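Search this book Go

Chapter 7. The Demonstration Visit

Macarena Segura
December
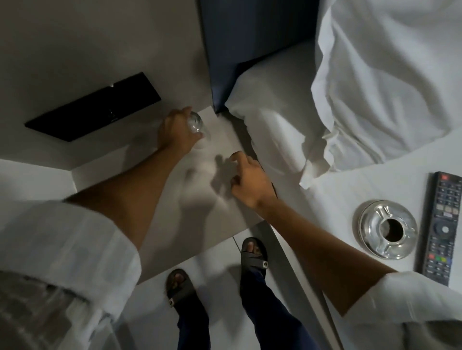
7.1 Purpose of the chapter

A demonstration visit is a short, scheduled period in which people from outside a project watch the project's work being done. In household robotics the visitors are usually buyers, students, building managers, or engineers from another group. They come with different questions, and most of them leave with an opinion formed in the first few minutes. This chapter treats the visit as a technical task with inputs, limits, and a record at the end.

Chapter 6 dealt with the collection of human task recordings in furnished rooms. The reader should have finished that chapter, and in particular Section 6.4 on task lists, before starting this one. The terms "run," "reset," and "station" are used here as they were defined there.

After working through the chapter the reader should be able to write a visit plan for one room and one task, choose a task that can be followed by a person standing at the door, state which results may be reported to visitors and in what form, and keep a visit log that a second person can use.

7.2 The example used throughout

The running example is an open day held on a Monday at Cladska, a training site with furnished bedrooms, kitchens, and washrooms. The work shown was part of the Pidava project, which studies the clearing and tidying of bedside areas. Pidava uses recordings of human hands at work as the starting material for its robot controller, which is named James. The hardware on which James runs was supplied by Wisto.

The site is divided into numbered rooms. Room 402 was used for the bedside station. A bedside station has a small table, a bed, and a set of ordinary items that a person might leave within reach at night. A drinking glass is typical, as is a remote control. Glass objects are of special interest in this work. A clear glass has edges that are hard to detect, its apparent outline changes with the light, and the background can be seen through it. A worker picks one up from the side with the fingers curled around it and rarely thinks about the grip. A controller has to be given that grip in some form.

The visit was planned in two parts. In the first, visitors watched a worker perform the bedside task by hand. In the second, they were taken to a separate room to watch James attempt a shorter form of the same task. The order was chosen by the project staff after an earlier visit in which the robot was shown first. On that occasion most of the questions concerned the speed of the arm, and few visitors asked where the motions had come from.

7.3 What the visitor can follow

A person who has never seen a bedside task recorded will look at the hands. This is useful to the presenter, who can confine the spoken explanation to three matters: which hand holds, which hand is free, and where the object will go next. Anything else can be left for the question period.

The free hand deserves more attention than it normally receives. In two-handed work one hand often waits above the surface while the other completes a grip or a placement. The waiting hand is seldom at rest. Its fingers are already bent toward the shape of the next object, and its height above the table tells the observer something about when it will move. In the Pidava data these periods are labeled "hover." They are kept in the training set. An early version of James was trained with the hover periods removed, and its second arm returned to a parked position after every action. The run times were long, and visitors regularly assumed that the arm had failed.

Shadows and reflections should be mentioned once, briefly. A pale, matte tabletop takes a clear shadow from the hand and may also show a bright patch from a lamp or window. To a camera both can resemble the border of an object. The presenter may point to them during a run, provided that the worker has been told beforehand and will not stop.

7.4 Room conditions

Visitors change a room. They stand in front of lamps, they lean on furniture, and they carry bags. The plan for Room 402 therefore allowed four visitors at a time, all of them on the far side of a floor line. The lights were left at the level used in normal recording. A request to raise them for the comfort of the group was refused, and the refusal was written in the log with the time, 10:20 a.m.

Bedding is a further source of variation. A duvet that has been pushed back does not return to the same shape, and its folds may hide a small object or tip a light one. Section 6.4 allowed the bedding to be left as it falls between runs. During a visit the same rule applies. Straightening the bed for appearance produces a room that is no longer the room in which the data were collected, and any figure quoted to the visitors then refers to different conditions.

The worker wears ordinary indoor clothing. Loose sleeves are permitted if they do not cover the wrist. Footwear is not controlled at Cladska, although other sites have rules of their own.

7.5 Figures that may be quoted

At the time of the open day the bedside collection contained 3689 completed runs. Of these, 200 had been set aside for testing and had not been used in training. James had completed the short form of the task in 54 of the 200 test layouts. These three figures were printed on a card at the door of the second room.

The last figure drew comment. Several visitors considered it low, and one asked why it was displayed. The presenter answered that the test layouts were chosen to include glass objects near a table edge, and that a higher figure obtained on easier layouts was available in the project report. Both statements were correct. The second should have been on the card as well, with the two test sets named, and the card was changed before the afternoon group.

A figure quoted during a visit should always carry its denominator. It should also name the task in the form in which it was tested. "Clears the bedside table" and "moves one glass from the table to a tray" are different tasks, and a visitor will remember the longer one.

7.6 The visit log

The log is kept by a person who is not presenting. It records the start and end of each run, the number of visitors in the room, every interruption, and every question that could not be answered. Entries are made in plain sentences. At Cladska the log for the morning ran to two pages, most of it questions. The most frequent concerned cleaning: whether the robot could be wiped down between rooms, and who would do it. The project had no prepared answer. It was passed to Wisto the same day.

Section 7.7 sets out the visit plan as a form and fills it in for Room 402. Readers who intend to run a visit in a kitchen or washroom should also consult Section 7.9, where spilled water and hot surfaces are covered.

Related sections
6.4 Task lists and resets
6.8 Clear and reflective objects
7.7 The visit plan, filled in
7.9 Kitchens and washrooms
8.1 Reporting test results
Appendix C. Blank log sheets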